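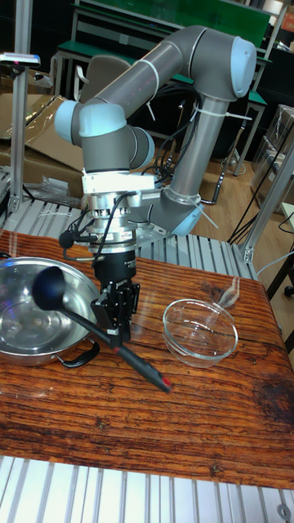

눈 감고 듣는 27킬로미터, 클루신 산악 레이스 라디오 중계팀의 하루

스포츠 > 달리기·아웃도어 > 중계석 사람들

인쇄하기 | 이메일로 보내기

새벽 5시 반, 보르크비 마을회관 2층에는 벌써 커피 냄새가 가득하다. 이보르 프리데르흐가 헤드폰을 목에 건 채 선수 명단을 소리 내어 읽고 있다. 올해 클루신 산악 레이스 출전자는 527명. 그는 이 이름을 전부 한 번씩 입에 올려 보고서야 마이크 앞에 앉는다. 발음을 틀리면 결승선에서 가족들이 바로 찾아와 고쳐 준다고 하니, 그럴 만도 하다!

클루신 레이스는 매년 2월에 열린다. 보르크비 광장을 출발해 본델 능선을 넘고, 저수지를 끼고 돌아 다시 광장으로 내려오는 27킬로미터 코스다. 텔레비전 카메라는 오지 않는다. 헬리콥터도 드론도 없다. 대신 라디오가 있다. 출발 총성부터 마지막 주자가 들어올 때까지 한 번도 끊기지 않는, 오직 말로만 하는 중계다. 나는 산악 달리기를 꽤 좋아한다고 자부하면서도 이 방송을 작년에야 처음 들었고, 부엌에서 감자를 깎다가 칼을 내려놓고 라디오 앞에 서 있었다. 그래서 올해는 직접 보러 갔다.

본델 능선의 목소리

중계팀은 스튜디오의 이보르, 능선의 메레리드 제임스, 저수지의 캐리스 케미스, 결승선의 엘레리 러독으로 꾸려진다. 이 가운데 가장 추운 자리는 당연히 능선이다. 메레리드는 출발 두 시간 전에 무전기와 보온병, 방수 수첩을 메고 걸어서 올라간다. 나도 따라갔는데, 중간쯤부터는 대화를 포기하고 그녀의 장화 뒤꿈치만 보며 걸었다.

능선 위에서는 선두가 보이기 전에 소리가 먼저 온다. 자갈 밟는 소리, 거친 숨소리, 그리고 바람. 메레리드는 그 순간 마이크를 몸에서 살짝 떼어 바깥 소리를 들려준 다음 말을 시작한다. "흰 모자, 초록 조끼, 왼쪽 무릎에 진흙. 고개를 들지 않습니다. 뒤를 한 번 봤어요. 또 봤습니다!" 이런 식이다. 문장이 짧고 동사가 많다. 순위표는 이보르가 읽어 주니까 그녀는 눈에 들어오는 것만 말한다. 옆에서 듣고 있자니 내 눈으로 보는 선수보다 그녀의 말 속 선수가 더 빠르게 느껴질 정도였다.

"처음 중계할 때는 형용사를 잔뜩 준비해 갔어요. 장엄한 능선, 불굴의 투지, 뭐 그런 것들이요. 그런데 막상 올라가니 손이 얼어서 수첩을 넘길 수가 없더라고요. 그날부터 그냥 보이는 대로 말합니다."

메레리드의 말이다. 그녀는 낮에는 학교에서 지리를 가르치고, 그 덕분인지 지형 설명이 유난히 또렷하다. 능선 북쪽 사면이 왜 미끄러운지, 어느 돌담을 지나면 바람이 잦아드는지를 선수들이 지나가는 사이사이에 끼워 넣는다. 청취자 가운데는 지도를 펼쳐 놓고 연필로 따라가며 듣는 사람도 많다고 한다.

말이 끊기는 시간 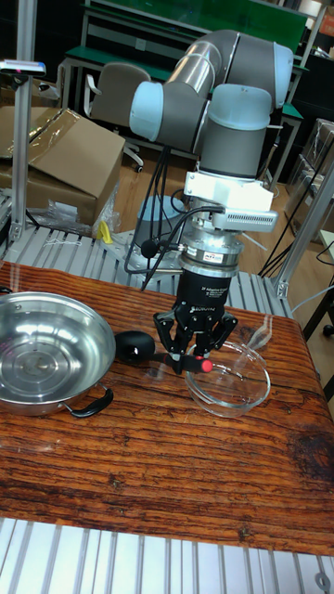 산악 중계의 진짜 고비는 선두가 지나간 뒤에 찾아온다. 저수지 구간은 주자들의 간격이 넓게 벌어져서 몇 분씩 한 명도 지나가지 않을 때가 있다. 캐리스는 이 빈 시간을 무척 좋아한다. 물가의 새 이야기를 하고, 예전 대회에서 신발 한 짝을 잃고도 완주한 사람 이야기를 하고, 가끔은 아예 입을 다문 채 물소리만 내보낸다. 방송에서 침묵이라니, 처음엔 나도 수신기가 고장 난 줄 알았다. 그런데 그 고요 끝에 "왔습니다" 하고 낮은 목소리가 들어오면 소름이 돋는다.

이 방식을 만든 사람은 모르부드 본이다. 오랫동안 팀의 진행을 맡았고 지금은 마이크를 놓은 대신 광장 모퉁이의 카페 메레디스에서 방송을 들으며 메모를 한다. 대회가 끝나면 그 메모가 팀원들에게 돌아간다. 올해 것을 슬쩍 보여 달라고 졸랐더니 첫 줄에 이렇게 적혀 있었다. "이보르, 날씨 얘기는 세 번이면 충분해요." 둘째 줄은 캐리스에게 보내는 칭찬이었는데, 왜가리가 날아오르는 대목에 밑줄이 두 번 그어져 있었다.

팀이 쓰는 채널은 2개다. 하나는 보르크비 일대에 나가는 지역 전파, 다른 하나는 인터넷 스트리밍이다. 올해 스트리밍 청취자는 약 3000명. 마을을 떠나 멀리 사는 사람들이 많고, 예전에 이 코스를 뛰었던 사람들도 꾸준히 접속한다. 방송 중에 들어온 사연을 이보르가 읽어 주는데, 야간 근무를 마치고 이불 속에서 듣는다는 간호사의 사연이 나왔을 때는 스튜디오 사람들이 다 같이 손을 흔들었다. 라디오라서 보일 리가 없는데도!

마지막 주자까지

우승자가 들어오는 순간 광장은 물론 뜨겁다. 엘레리의 목소리도 한 옥타브쯤 올라간다. 하지만 내가 정말 반한 건 그다음이었다. 엘레리는 자리를 뜨지 않는다. 중위권도, 후미도, 다리를 절며 걸어 들어오는 사람도 모두 이름과 사는 동네를 불러 준다. 숨이 돌아온 주자에게는 마이크를 내밀고 딱 하나만 묻는다. "어디가 제일 좋았어요?"

힘들었던 곳을 묻지 않는다는 점이 재미있다. 대답은 제각각이다. 저수지에서 건네받은 오렌지 한 조각, 능선에서 본 햇빛, 자기 뒤를 졸졸 따라온 양치기 개. 어떤 남자는 한참 생각하더니 "지금요"라고 하고는 그대로 바닥에 드러누웠다. 엘레리는 웃음을 참지 못했고, 그 웃음이 전파를 타고 그대로 나갔다.

마지막 주자가 광장에 들어섰을 때는 오후 3시가 넘어 있었다. 그사이 능선에서 내려온 메레리드와 저수지에서 돌아온 캐리스가 엘레리 옆에 나란히 섰고, 이보르는 스튜디오 창문을 활짝 열어 광장의 박수 소리까지 마이크에 담았다. 방송을 마친 네 사람은 곧장 메레디스로 건너가 수프를 시켰다. 모르부드가 수첩을 펴 놓고 기다리고 있었고, 날씨 이야기로 한바탕 말씨름이 벌어졌다. 이보르는 네 번밖에 안 했다고 끝까지 우겼다.

이 사이트는 더 나은 이용 환경을 위해 쿠키를 사용합니다. 계속 이용하시면 쿠키 사용에 동의하는 것으로 간주됩니다. 동의 | 설정 변경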